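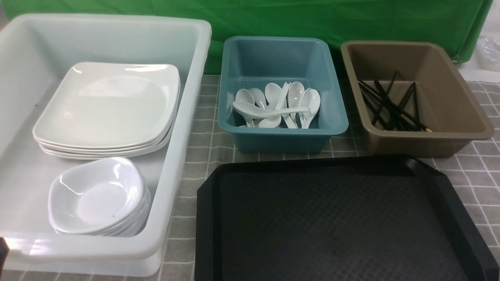 Reviewed by Yiran Fan | Visited: Zotden open day, Clerkangate | Filed under: Kitchen and catering kit

Quick write-up, typed mostly on the train back so forgive the state of it. Went to the Zotden open day in May to see Clallow, their table-laying robot, which they now lease to canteens and small restaurants. Have been asked by three different people whether it's any good. Short version: better than I thought, slower than you'd want, chopsticks are a drama.

The set-up first. You get bins of crockery and cutlery along the table, an empty black tray in front, and the robot has to turn one into the other. White plates and small dishes in a big see-through-ish bin, soup spoons heaped in a teal one, black chopsticks in a brown one. Checked cloth underneath, green cloth behind. It looks like someone's buffet before the guests come in. I liked that they hadn't put everything in neat foam slots. Spoons in a heap is how spoons live in every kitchen I have worked in, and I asked if I could stir them about with my hand. Was allowed to. More on that in a minute.

Demos were short slots, about 12 minutes each, and you could stay for the next if there was space at the rope. I stayed for four. Got told off once for leaning on the table.

Plates and bowls

This is the part it's good at. Stacked crockery is a pain for people too, you know how two square dishes stick together and you carry both off without noticing. Clallow does a little wiggle at the top of the stack before lifting. Slow, but I didn't see it take two at once in any of the runs I watched, and I was looking for it.

Putting down is gentle. Hardly a clink. The tray has a textured base with a diamond sort of pattern, so I expected things to skate or catch. They didn't much. Layout is set on the tablet beforehand and the woman running it changed it between runs, moved the big plate over and put the bowl at the front, took her less time than it would take me to explain it to a new starter.

They had the wrist camera up on a screen next to the table, which I found more use than watching the arm itself. You see what it is fussing over. There's a lot of glare off white glaze and I wondered how it tells one rim from another. Answer from staff was "practice", which I've written down in full as that was the full answer.
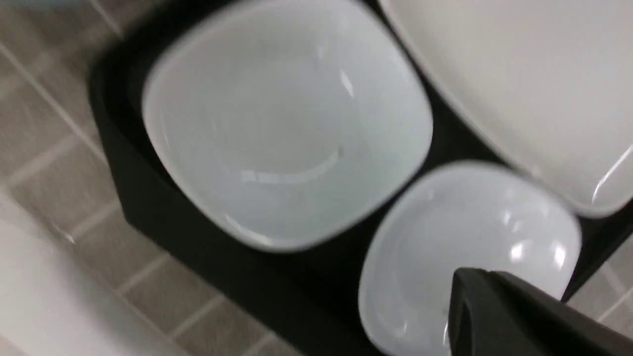 Wrist camera view: big bowl in the middle, platter behind, gripper finger over the rim of the smaller bowl.

One grumble. It goes back and nudges things. Bowl is down, bowl is fine, any person would leave it, and in comes the finger again to shift it a hair to the left. On one run it did this twice to the same bowl. I timed a full crockery layout (no spoon, no chopsticks) at 74 seconds and I'd guess a good chunk of that was fidgeting. You can turn the tidy-up pass off apparently. Ask them to show you it turned off. I didn't think to ask untill I was on my way out.

Spoons

Chinese-style soup spoons, white ceramic, the deep bowl kind. Horrible shape for a machine I'd have thought, slippery and no two lying the same way.

It goes for the handle when it can and when it can't it pokes about. After I had stirred the heap it had one failed go, backed off, tried a different spoon and got it. Then the spoon goes in the bowl, bowl end up, handle resting. One dropped during my third run, from not very high, onto the others. Big noise, no damage that I could see. The staff member didn't flinch so I assume it's a regular thing. If your crockery is the good stuff, think about that. If it's canteen stuff you won't care.

The gripper pads are made by Cheng and are a swap-out part. They wear. I asked how often and got a shrug and "depends on your plates", so get a figure in writing before signing anything.

Chopsticks

Right. Everybody at the rope had come for this bit, phones out. They're loose in the brown bin, crossed over each other, thin and black with a gold band near one end. Clallow has to get one out without bringing its friends along, turn it, lay it on the plate, and then do the other one.

First run I saw, it came up with two, dropped both back, came up with one. Small cheer. Second run, clean. Third run it got the chopstick up and just held it there, hanging straight down over the bin, for what felt like an age. Thinking, I suppose. A child next to me said "put it DOWN". It did eventually.

39 seconds for one chopstick on the slow run. A pair on the quick run was well under that, so it varies a lot and I'd want to see it over a full afternoon before beleiving any average they give you. It also seemed happier when the bundle was bunched in one corner of the bin than when staff spread it out. Their line is that you tip the bin a bit when you fill it. Fine. That's a job for somebody though, and it ought to be in the brochure.
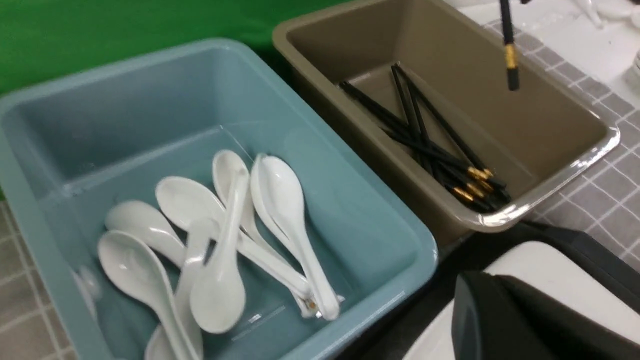
How the finished tray looks

Good from a step back. Small square dish top left, bowl under it with the spoon in, big rectangular plate taking up most of the right, chopsticks across the plate. Everything where a guest would reach for it.

Up close, less so. The chopsticks came out in a narrow V and I would have straightened them without thinking before it went out. I asked if there was a "parallel" setting. There's a setting, it's on, that's what it does. Hm. For a staff canteen no one will notice. For a restaurant charging proper money your front of house will be following it round fixing things, and then you've paid for a robot and a person.

Also there were faint specks in the small dish. Nothing to do with the arm, but it doesn't check for clean. It will lay whatever you put in the bin. A person polishing as they go would pick that up. Worth knowing if your dishwasher is as moody as ours.
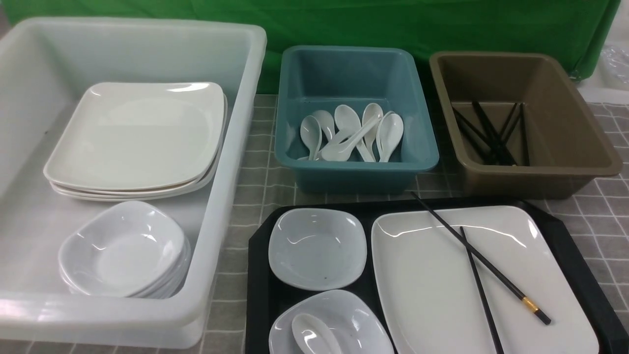 Price, space, would I have one

Lease quoted to me was £1697 a month, including setup and a visit if it sulks. Pads extra. Shorter trial available but you pay carriage. They wouldn't give me a purchase price on the day, said to email. Have emailed.

Space: you lose a whole table, plus enough room behind to get at the bins for refilling. The backdrop cloth is optional, they say it steadies the cameras and I'd believe that, but a bright green sheet in a dining room is going to get comments. Noise is fine. You could talk over it.

Good: crockery off the stack, gentle put-down, layout changes are easy, copes with a messy spoon heap.
Bad: fidgety, chopstick speed all over the place, V shape, wear on the pads, vague answers.

For us, no, not at that price with our numbers. For a big canteen laying the same tray all morning, get them to run it on your own plates first – they said they'd do this at Clerkangate if you bring a boxful. I may take ours down anyway. If I do I'll add the timings under this.

Parking is round the back, and the coffee was free but bring your own milk.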